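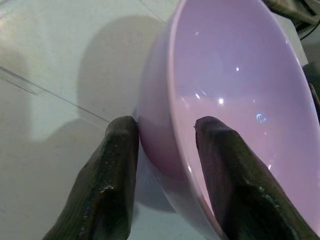 Brordale Community Kitchen is looking for people who like feeding other people. We cook lunch for whoever comes through the door, and from July we want to open for suppers as well, so we need more hands! You don't have to be a trained cook. If you can peel a carrot, follow a recipe card and keep cheerful when the rice is taking its time, we would love to hear from you. A lot of the work starts with something as plain as a smooth pink bowl on a pale worktop, and what goes into it is partly up to you. We plan the menus together, and some of our favourite dishes came from people in their first fortnight (the ginger and lentil soup is still asked for).

There are two kinds of place open at the moment. One is a paid post as kitchen assistant, and the other is a set of unpaid places on our supper team, which suit anyone who wants to learn to cook for a crowd or just fancies a few hours in good company.

Kitchen assistant (paid, part-time)

You'd work alongside Liên Hầu, who runs the kitchen and writes the menus. Mornings start at 8.30 and we finish once lunch is cleared, usually by 2.30. The work is a proper mixture: washing and chopping vegetables, weighing out dry goods, making dressings, putting away the deliveries from Poltach, and wiping down as you go. On busy days you may find yourself serving too, and most of us end up enjoying that bit the most.

We'd like you to have:
Some experience of cooking for more than a family, paid or not
A food hygiene certificate, or be willing to take one (we pay the fee)
Enough confidence to say when something has run out or gone wrong
Patience with a small kitchen where everybody reaches for the same shelf

It would be a bonus if you can bake, or if you know your way round Vietnamese home cooking. Liên learned hers in the kitchen at Đỗ, and a good part of our menu leans that way, with plenty of pickled carrot, herbs and broth.

Supper team (unpaid, training given)

Each supper group has a lead cook and a handful of helpers. We ask for one evening a week, three hours at a time, and we'd like you to stay for the whole summer if you can. Your travel is paid and you eat with us, of course. The first two evenings are for learning: knife skills, storing food safely, scaling a recipe up from a family meal to a full room, and where on earth we keep the lids.

Ordinary home cooking is what we do, with ordinary things. Carrots laid out ready on the counter, a lavender bowl, a steel tray, a squeeze bottle within reach, and away you go. If your own kitchen at home is crowded and well used, you will feel comfortable in ours.

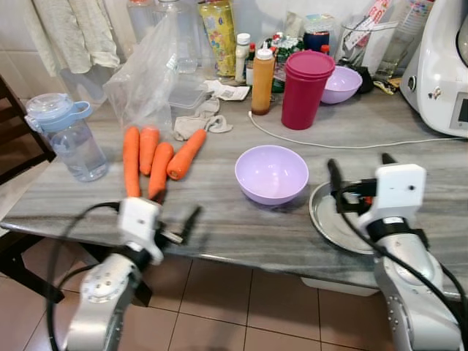

How to apply

For the paid post, send a short letter and the names of two people who know your work. Please tell us about a meal you've made for others and what you would do differently next time. We read that part first! For the supper team, a few lines about yourself and which evenings you can manage is plenty.

Write to Lộc Trình, Brordale Community Kitchen, care of the Uvance Hall, or leave your letter at the serving hatch any lunchtime. You can also ring the hall on extension 3223 between 3 and 5 in the afternoon and ask for Lộc. He's happy to talk things through before you decide.

If we'd like to take things further, we'll invite you in for a morning to cook with us. There's no panel and no test dish, just a normal lunch, with time for a chat over tea afterwards. Tell us beforehand about any allergies, and about anything that would make the kitchen easier for you to work in, such as a stool at the counter or a later start.

Bring flat shoes and something to tie long hair back with. Aprons are on the hook by the door.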